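Kitmont ouvre à Grullamport un atelier consacré au rangement et à l'entretien des petites tables

Communiqué de presse, avril 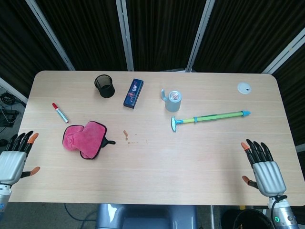

À qui s'adresse l'atelier ?
Aux particuliers, aux salariés et aux familles qui partagent une même table pour écrire, bricoler, boire un café et laisser jouer les enfants. Aucun matériel n'est demandé à l'inscription.

Kitmont, enseigne d'articles pour la maison, lance à Grullamport un atelier pratique sur la remise en ordre des tables d'appoint et des bureaux. Les séances durent 50 minutes et se tiennent dans la salle du premier étage du magasin. Chaque groupe accueille 20 personnes au maximum.

Le travail porte sur des objets courants : pot à crayons en maille noire, marqueur pour tableau blanc, rouleau de ruban adhésif, tasse, boîte, jouet à eau. Les participants commencent par dégager le plateau, puis trient ce qui s'y trouvait selon l'usage. Les marqueurs et les stylos rejoignent le pot. Le ruban adhésif, souvent posé sur le premier support venu, y compris une tasse, reçoit une place fixe. Les jouets quittent la table.

La seconde moitié de la séance concerne le nettoyage du bois clair. L'atelier aborde en particulier les petites taches brunes et les gouttelettes, qui ressortent nettement sur ce type de plateau. La méthode enseignée comprend 3 passages : dépoussiérage au gant en peluche, chiffon humide bien essoré dans le sens du veinage, puis essuyage avec un linge sec. Les produits abrasifs ne sont pas utilisés. Pour les taches anciennes, un essai préalable sous le plateau est recommandé.

« Les gens achètent des boîtes avant d'avoir trié, et les boîtes finissent elles aussi sur la table. Nous leur demandons de vider d'abord, de ranger ensuite », explique Amos Mahmoud, responsable des ateliers chez Kitmont.

Le contenu des séances a été préparé avec Fludel, société de conseil en organisation domestique. Une fiche récapitulative est remise à chaque participant. Elle reprend l'ordre des opérations et une liste de contrôle à suivre en fin de journée. La fiche est également disponible à l'accueil du magasin pour les personnes qui n'assistent pas à l'atelier.

Les séances ont lieu le matin à 10 h et l'après-midi à 15 h. La participation est gratuite, sur inscription à l'accueil. Les enfants sont admis s'ils sont accompagnés d'un adulte. Un second lieu, rue Đoàn, doit ouvrir dans 2 mois avec le même programme.

Contact presse : Amos Mahmoud, Kitmont, Grullamport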